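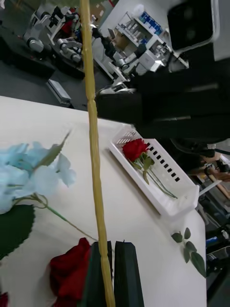 Artificial flowers on the table, one red rose in the white basket.

Can a robot sort fake flowers yet?
Posted by Cempaka Ngui in September

We make up silk-type arrangements in a small unit in Prultthorpe. Sorting stems into baskets takes two of us most of a morning. Is there a machine that could do it, or is it still too fiddly?

Adi Chong
Partly. Picking up one stem lying on its own is fine. Trouble starts when leaves catch on each other and two come up together. Ours did 20 stems while I sorted the rest of the box by hand - and I had time for tea. I'd wait.

Juwita Liem
No chance, just get a student in.

Fikri Nasution
Depends on the stem. A long thin one is easy to grip but the far end swings about and knocks things off the table. Big soft heads like hydrangeas hide the stem from the camera. If you do try it, spread them out first and keep to 8 at a time. Someone still has to do the spreading - so work out whether that saves you anything.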